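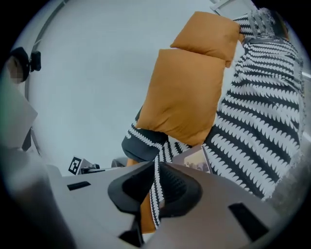 How far does soft furnishing lower the reverberation time of a small living room? In the rooms measured at Vosgate, fitting out with cushions, blankets and upholstered seats lowered it by 15 per cent at mid frequencies, with little change in the lowest bands.

### 3.2 Effect of furnishing on decay time

Measurements were made in 7 flats of the Vosgate block, all with hard floors and plastered walls. Each room was tested bare and then furnished, using the interrupted noise method. The source stood in one corner and the microphone was moved between fixed positions at seated ear height. A total of 382 decays was recorded. Decays with a poor signal-to-noise ratio were discarded before averaging.

Below 100 Hz the spread between positions was larger than the change due to furnishing, and these bands are left out of the fit. Above this limit the results follow the Andreadis correction for uneven absorption more closely than the classical formula, which assumes a diffuse field.
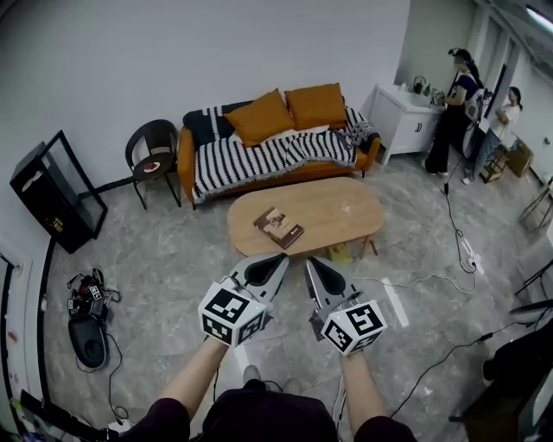
**Figure 2.** Living room with marble-patterned floor and oval wooden coffee table.

Hard floors and table tops return most of the sound that reaches them. Closed books lying flat were treated as part of the surface beneath. Absorption values for loose textiles were taken from the Lemano tables and scaled by exposed area; folded or stacked items were entered once only.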